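To: Vatville site list
From: Operations Office, Engelhardt
Re: Zipper station

> Will the 30 finishing staff keep their hours
> once the Runar arms take over zippers?

No position ends. Zipper work passes to the arms, and staff move to inspection and repair.

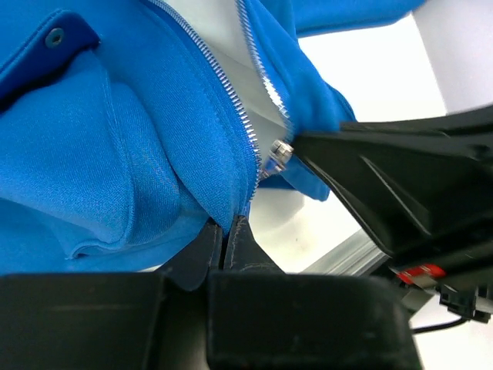 Page last modified: December 26, 2023

The arms are assigned 700 garments a week out of 1,750. Pay grades set in November stand.

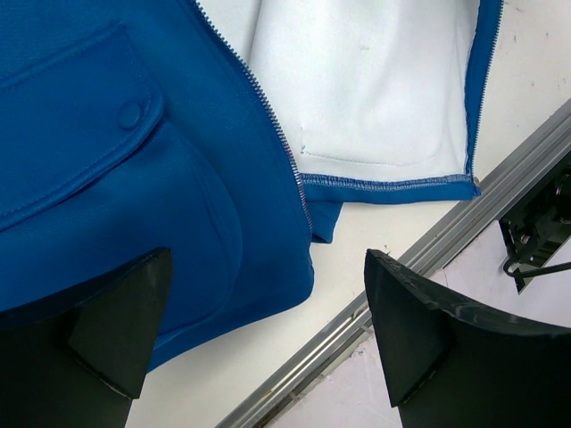
Staff who prefer to stay at a hand station may apply through the Sumley office. Training hours are paid at the full rate.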